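Estness Automation Practice Project
Progress report to the program office, third reporting period
Work package 2: Handling rules for simulated and physical bench cells

1. Position at the end of the period

The draft rule set now covers plate handling, bottle storage within reach of the arm, and labeling of shared positions. The bench model used to check the rules runs in simulation and is shown in its current layout.

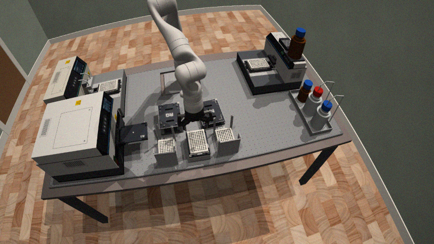
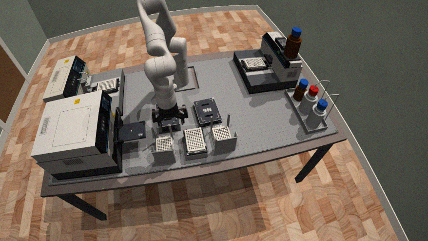 Simulated bench cell, rendered from the working model.

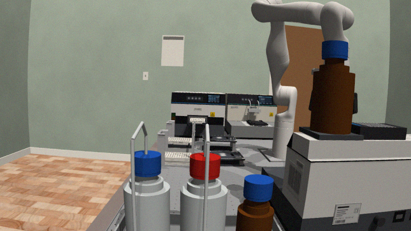
2. Work completed

Draft rules were tested against the model before being released for comment. A rule is accepted only when it can be stated as a condition the simulator can check. Five rules failed this requirement and went back to the authors. Most of them used terms such as "adequate clearance" or "safe distance" with no value attached. They have been rewritten with a named reference surface and a minimum gap, and two of them are still in dispute with the Clarnari group over which surface to measure from.

The checking run for this period consisted of 2802 simulated transfers. Each one was logged with start position, end position, gripper state and the closest approach of any arm link to any fixed object. Logs are kept in the Weltley archive under the period 3 folder, with the model version written into the file header. Earlier logs lack the header and should not be compared directly with these.

3. Rules changed since the last report

Rule 4 (approach direction). The arm must come down onto a plate position vertically for the last part of the move. Sideways entry is allowed only onto an instrument tray, and only with the tray reported as fully extended.

Rule 7 (tall items). Any bottle standing higher than the plate travel height is entered in the model as a fixed obstacle, cap included. The previous text left out the cap. Bottles placed on top of an instrument are covered by the same rule.

Rule 9 (loose fittings). Handles, wire rods and brackets are modeled at full size. Simplified boxes may be used for early planning but not for acceptance.

Rule 11 (stop state). After a stop, the gripper holds its last state until an operator confirms release. Automatic release on restart has been removed from the draft.

4. Deviations

The comparison between the model and the physical cell at Nepia was planned for this period and has slipped. The site finished its electrical work later than expected, and the arm has not been calibrated in its final position. Until it has, simulated clearances are reported as model values only and carry no claim about the physical cell.

Staff effort is running around 16 percent under plan as a result. We ask that the unspent hours be carried forward to the next period – no increase in the total is requested.

5. Risks

Model drift remains the main concern. Small changes to the layout are easy to make and easy to leave unrecorded. From June the layout file will be locked, and changes will go through the same review as rule changes.

The second risk is scope. Two partners have asked for rules on liquid handling. These are outside the work package, and we recommend keeping them out until the handling rules have been issued.

6. Next period

Calibration at Nepia, followed by a repeat of the full checking run on the locked layout. Settlement of the reference surface question with Clarnari. Issue of draft 3 to all partners, with comments to be returned on the standard form.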